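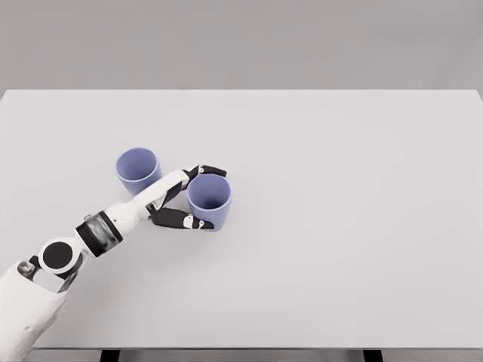 Fig. 1 -- Deux gobelets bleu pervenche sur un plateau blanc.

4.2 Mise en service du filtre à eau Skirilia

Prévoir un endroit sec, à l'abri du soleil direct, à portée d'une prise. Le réservoir plein pèse lourd : installer l'appareil avant de le remplir.

1. Retirer les cales de transport sous le couvercle et les rubans du bac inférieur.
2. Laver le réservoir et le bac à l'eau tiède avec un peu de liquide vaisselle. Rincer deux fois.
3. Plonger la cartouche Jatik dans l'eau froide pendant quinze minutes, puis la secouer doucement.
4. Insérer la cartouche dans son logement, flèche vers le bas, et tourner d'un quart de tour jusqu'au déclic.
5. Verser 2000 ml d'eau froide du robinet. Ne pas dépasser le repère MAX.
6. Laisser l'eau s'écouler, puis jeter ce premier remplissage. Recommencer une fois.
7. Brancher l'appareil. Le voyant passe au vert.
8. Maintenir la touche RESET cinq secondes pour mettre le compteur à zéro.

Remarque : de fines particules noires peuvent apparaître lors des premiers remplissages. Il s'agit de charbon actif, sans danger.

Remarque : la cartouche traite 272 litres. Le voyant orange s'allume un peu avant -- commander la pièce de rechange à ce moment.

ATTENTION
Ne jamais verser d'eau chaude dans le réservoir.
Ne pas utiliser d'eau de puits ou d'eau de qualité inconnue.
Débrancher avant tout nettoyage.

Après une absence de plus de trois jours, vider le réservoir et reprendre à l'étape 5. Pour le détartrage, voir 4.3.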